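Slide 1, title

Hi everybody, I'm Rhiannon, and I've got the easy job tonight because Stepan and Kelly are doing the live bit afterward. Wave, you two! We're the Plidlow student robotics club, and our project is called Plivorer. (Say it slowly, people always ask. Pliv-or-er. Kelly made it up on a bus.)

Slide 2, what we're trying to do

So the job sounds tiny: clear the trash off a table and get it into a bin. You do it every day without thinking. We started in March and I told my mom we'd be done by spring break. Pause for laugh. Please laugh.

Slide 3, the table

I love this part so I'll try not to go on. Rigid stuff was our first goal, cans and cups and so on, and we got pretty comfy with those. Then Urszula said okay, now do paper, and everything fell apart for weeks! A crumpled sheet has no real shape. The fingers can come down in a good spot and still pinch nothing but a corner.
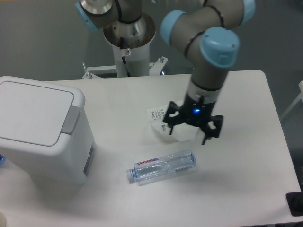

Gripper down on the crumpled paper, bottle next, bin over on the left.

Point at the fingers. Ask the room where they would grab it, take two or three answers, don't rush them.

Slide 4, numbers

We did 400 tries with paper and 400 with bottles, same table, 30 seconds allowed for each. Vsevolod kept the log for all of it, and he has opinions about my handwriting. If someone asks about the 39 on the chart, that's the paper tries we threw out over a bad camera setting. Own it, move on.

Slide 5, what's next

Lids! We want the arm to work the bin lid by itself, and I think we can do it before the Hrynyshyn meet. Kelly thinks I'm dreaming. Hand the clicker to Stepan, then go sit down.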